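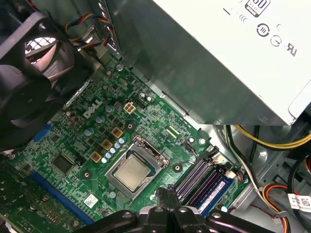

NOTA DE PRENSA
Para difusión inmediata – 28 de febrero de 2025

Feltel abre su taller de reparación a las pruebas con brazos robóticos y cuenta cómo va la cosa

Me llamo Verena Kälin, llevo el taller de Feltel y me han pedido que escriba yo esta nota, así que perdonad si no suena a departamento de comunicación (¡no tenemos!). La pregunta que me hacen todos los clientes cuando entran por la puerta es la misma: ¿ya hay máquinas que hagan esto solas? Y la respuesta corta es que todavía no, aunque cada vez me cuesta más decirlo tan tranquila.

Lo nuestro es abrir ordenadores de sobremesa, sacar lo que falla, poner lo que toca y volver a cerrar. Parece sencillo hasta que intentas explicárselo a un brazo. Un módulo de memoria pide fuerza, pero pareja en los dos extremos. Un procesador no pide ninguna: se deja caer en su sitio y, si aprietas, te has quedado sin placa. Y luego están los cables, que son mi pesadilla y también la suya, porque no hay dos cajas que los lleven igual.

Con Brunner, que pone la parte de programación, hemos preparado un plan que llamamos Grasa – sí, el nombre salió en una comida – y que arranca en septiembre con 232 equipos de clientes que nos han dado permiso. Antes de eso toca ensayar mucho.
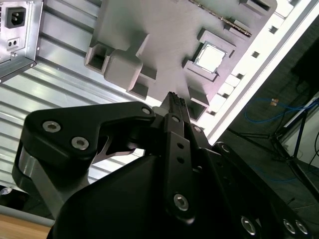 Para practicar va de maravilla una maqueta de placa, toda gris, con sus ranuras y su zócalo, porque se puede repetir el mismo gesto 1000 veces y no lloramos por ningún componente. Eso sí, una maqueta no tiene polvo ni tornillos pasados de rosca, y el salto a un equipo de verdad se nota muchísimo.

¿Y en casa? Me lo preguntan también, sobre todo por la colada y los platos. Yo soy de taller y opino de lo mío, pero si un conector rebelde ya da guerra, imaginaos una camiseta del revés. Me encantaría equivocarme, la verdad – tengo una montaña de ropa esperando.

En el equipo somos 14 personas y aquí no sobra ninguna. Quien quiera ver las pruebas puede pasarse por nuestro local de Hastel. Los grupos son de cinco como máximo y hay que reservar plaza antes en el mostrador.

Contacto para prensa: Verena Kälin, taller de Feltel, Hastel.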